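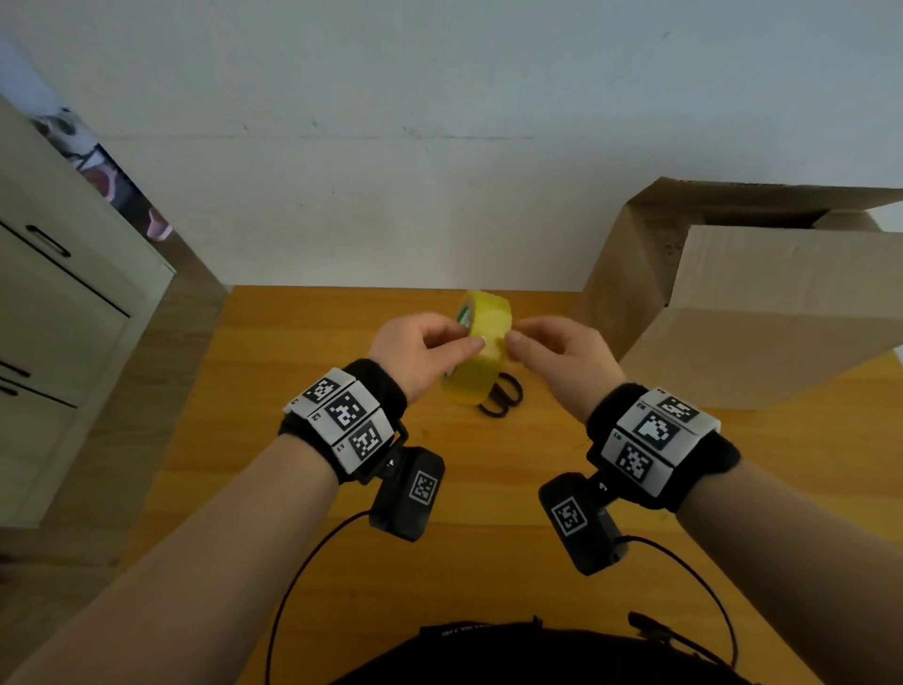 Both hands on a roll of tape: a packing task with a tracking rig on each wrist.

Zevisano opens up its wrist rig setup and repair guide

GORNA – Zevisano is releasing the full workshop guide for Xu, its wrist-worn tracking rig, so that anyone running a pair can set it up, keep it in good order and mend it on their own bench. The guide is free to download and covers everything from fitting the bands to replacing a worn cable.

Xu is worn in pairs, one rig per forearm. A fabric band holds a cluster of white marker blocks, and a camera module hangs beneath it on a bracket. The recordings are used to teach robot arms everyday handwork such as taping a box, and they are only as good as the state of the rig on the day. A block that has crept a few millimetres round the wrist can spoil an afternoon's work before it shows up in the data.

The guide grew out of Listusness, the company's packing and sorting project in Gorna, where 38 pairs are in regular use. Over the course of the project the workshop team logged 2075 sessions and wrote down what went wrong, what they did about it and whether the fix held. Those notes were kept on paper next to the bench, and they had become very popular with the people wearing the rigs!

"I started tidying up the notes in October thinking it would be a couple of pages," said Iker Goicoechea, who looks after the rigs at Zevisano. "Then people kept coming by to add things. Somebody had a lovely way of threading the strap, somebody else had worked out why one camera kept dropping out whenever they reached to the left. It's all in there now, and I'm really proud of it."

Setting up a pair

Most of the first chapter is about the bands. They go on before anything is plugged in, snug enough that the blocks stay put when the wrist turns but loose enough to slide a finger underneath. The guide asks wearers to make a fist, open the hand wide and reach across the table, then check the blocks again. Left and right rigs are not swapped, even for a quick test, as each is calibrated to its own side.

Next comes the camera module. The bracket screw is tightened by hand with the short driver in the kit. A longer driver makes it very easy to strip the thread, and the guide has a whole page on rescuing a bracket where this has happened (it can usually be done, with patience).

Cables run from the lower end of each module towards the wearer and are clipped to clothing with enough slack for a full reach. After that the wearer holds both hands over the table for 60 seconds while the software checks that it can read every marker it expects to see. If a marker fails, the wearer wipes it and runs the check again before touching anything else.

Daily care

Marker faces are cleaned with a dry lint-free cloth at the start and end of each day. Tape glue is the usual trouble on packing work, and the guide is firm that it should be lifted off with a soft eraser. Solvents take the edge off the print, and a marker that looks fine to the eye may then read badly under bright light.

Bands are washed by hand once the blocks are off, and dried flat overnight. The Gorna workshop does its washing on a Saturday, when the rigs are idle. Lenses get a puff of air first and a cloth only if they need it.

Repairs

The cable is the part that wears out first. In the Listusness log, almost 300 entries concern a cable or its connector, far more than any other part, and that finding has already changed the design. Newer rigs have a softer sleeve where the cable leaves the module, and the guide explains how to fit the same sleeve to an older one. The job needs a small screwdriver, a pair of tweezers and a clear table.

Cracked blocks are replaced as a set and never singly. A new block glued beside old ones will sit at a slightly different angle, and the rig will then need calibrating twice. The guide includes drawings for the jig the workshop uses to line up a fresh set, along with the calibration steps that follow.

"My favourite page is the one on connectors," Goicoechea said. "We had been sending modules back as faulty when the plug just wasn't seated. You push until you feel the second click. I would love it if every workshop had that written on the wall."

Availability

The Xu setup and repair guide is available now from the Zevisano website in a version for screen and another laid out for printing. Sleeve kits and replacement block sets can be ordered from the parts desk. The workshop team would be delighted to receive corrections and new fixes, and will credit contributors by name in the next edition.

Media contact: Zevisano press desk, Gorna

ENDS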